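Maxine Wihongi has been dyeing and selling wooden play blocks from a rented unit in Troltton for nine years. Before that she taught five-year-olds. The business is called Plasel, and it has one other person in it, Alby Te Moana, who does the cutting.

I asked her first about color, since that is what people write to her about.

"They want to know why there are only five," she says. "I tried more. I had a purple and two pinks. Kids mixed up the pinks with the red and the purple with the blue, and then nobody at home could sort them. So I dropped them."

The five are red, blue, green, yellow and orange. The green gave her the most trouble. The first batches came out pale, and a preschool sent back a whole order of 300 because the green and the yellow looked alike under their lights. She went darker after that and has stayed there.

Te Moana cuts the cubes in the morning and sands them after lunch. He throws out more than he used to. Out of the last batch he kept 174 and put the rest in a box for kindling. "If a corner is off, it won't stack," he says. "You can feel it with your thumb."

Wihongi says most parents buy too many. Her advice is to start with a few and a mat, and to put the rest in a cupboard until the child asks for them.

"A big tub gets tipped out and left," she says. "Give them five and they build something."
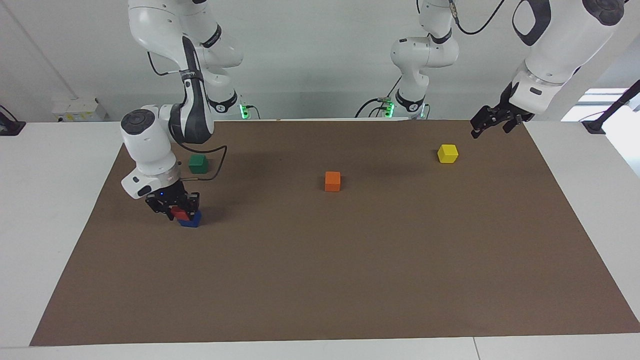
The mat matters more than people expect, in her view. She likes a plain one with no roads or letters printed on it, big enough that the pieces can sit well apart. Brown is her choice because every one of the five colors shows up on it, even the dark green, and an orange cube with bare mat all around it is easy for a small child to spot and reach for. She starts them on a stack of two, red on blue, and leaves the other three loose. "Two is a tower when you're that age," she says. The third block can wait a week or a month.

She doesn't sell mats herself. Customers ask, and she tells them to use whatever they have that lies flat.

Orders for December close at the end of November. Te Moana wants to add a longer block next year, twice the length of the cube. Wihongi hasn't agreed to it yet.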